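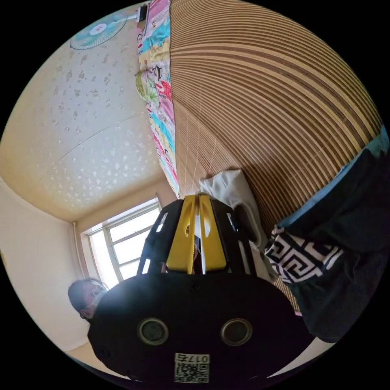
Esteira tecida às riscas.

Há anos que eu dizia que ia a um dia aberto da Melico e há anos que arranjava uma desculpa qualquer (chuva, trabalho, preguiça, riscar o que não interessa). Desta vez a Nhung Lương comprou os bilhetes sem me perguntar e mandou-me só a hora do comboio. Foi a 17 de outubro de 2019 e ainda ando a sacudir fibra do casaco!

Para quem não conhece: a Melico é uma fábrica de esteiras e tapetes em Clirnilgate, a dez minutos a pé da estação, sempre a subir. Levem sapatos a sério. Eu levei umas sabrinas e cheguei lá acima com uma bolha do tamanho de um feijão. À entrada dão-nos um autocolante com o nome e uns tampões para os ouvidos, que eu meti no bolso a achar que eram um exagero. Não eram.

A visita começa no armazém das fibras, que para mim foi logo a melhor parte. O cheiro! Uma mistura de feno, chá verde e corda velha, e eu a inspirar como uma doida enquanto a Nhung fingia que não me conhecia. O junco vem em molhos atados e é separado à mão pelo comprimento, primeiro os grandes, depois os médios, e o que sobra vai para umas bases de tachos que vendem na loja. Deixaram-nos experimentar. Achei que tinha jeito até o Bình Thái, que era o nosso guia, pegar no meu molho e refazer tudo em dois segundos, muito simpático, sem dizer uma palavra.

Depois passa-se à tinturaria, uma sala comprida com tinas e um calor de abafar. O vermelho é o mais complicado porque muda conforme a água, e guardam um caderno com amostras de cada banho coladas a fita-cola, algumas já tão desbotadas que não sei para que servem. Perguntei se o verde era natural e a resposta foi "depende do verde". Fiquei na mesma, mas gostei.

E os teares, meu Deus, os teares. Abre-se uma porta de correr e o barulho bate-nos no peito (foi aqui que fui procurar os tampões ao fundo do bolso). A urdidura do modelo grande leva 1016 fios e, quando um parte, a máquina para sozinha e acende uma luzinha. Vimos isso acontecer duas vezes. A tecedeira chega, encontra o fio à primeira, dá um nó e segue. Tentei filmar o nó e tenho um belo vídeo do meu polegar.

Sempre pensei que as riscas fossem a coisa mais fácil do mundo, e afinal a largura de cada uma é desenhada em papel quadriculado antes de ir para o tear. Há pastas inteiras de padrões! Cada um tem um número, e o 178 é o mais pedido desde que a fábrica abriu. Confesso que não o distinguia do vizinho do lado. A Mereana Whitcombe, que desenha os padrões novos, pôs os dois desenhos encostados à janela e mostrou-me que numa das riscas há uma diferença de meio centímetro. Pronto, agora já não consigo deixar de ver.

A meio há uma pausa para lanchar, num refeitório com mesas corridas. Chá à discrição e uns bolinhos de arroz com sésamo da pastelaria Đỗ, que fica na rua de baixo. Comi cinco. A Nhung diz que foram mais, mas ela não é de fiar nestas coisas. Ficámos à conversa com a Mỹ Hồ, que trabalhou trinta anos nos acabamentos e agora só vem nos dias abertos ensinar a coser as bainhas. Ela explicou-nos que uma esteira se guarda enrolada com o direito para fora e nunca dobrada, e que o pior para o junco é ficar encostado a uma parede húmida. A minha lá de casa está dobrada atrás de um armário, numa parede húmida. Não lhe contei.

A oficina de bainhas era no fim e é paga à parte, convém reservar. Fiz uma base para copos que ficou torta de um lado e da qual tenho um orgulho ridículo. O senhor ao meu lado, o Colton Petrenko, tinha vindo de longe só para isto e fez quatro, perfeitas, com cantos e tudo.

Quanto a coisas práticas: a visita dura a manhã toda e há muito tempo em pé. O piso dos teares só tem acesso por escadas, o que é pena, e não vi alternativa. O grupo era grande demais para a tinturaria e quem ficou atrás não ouviu metade. A loja tem preços melhores do que na cidade, mas só aceitava dinheiro e o multibanco mais próximo é na estação, outra vez ladeira abaixo (e a bolha, lembram-se?). Disseram-me que guardam lá 3000 peças entre esteiras, tapetes e restos de série. Os restos estão num cesto ao fundo, vão lá primeiro!

Trouxe uma passadeira estreita para o corredor e dois molhos de junco que ainda não sei o que vou fazer com eles. Em junho há outro dia aberto, com a colheita, e dizem que se pode ir ao campo cortar. A Nhung já me mandou a hora do comboio.

Artigos relacionados
Um fim de semana em Clirnilgate sem carro
Mercado de cestaria da Arkance: o que comprei e o que deixei lá
Como limpar uma esteira de junco
Os bolinhos da Đỗ, tentativa em casa
Museus pequenos para dias de chuva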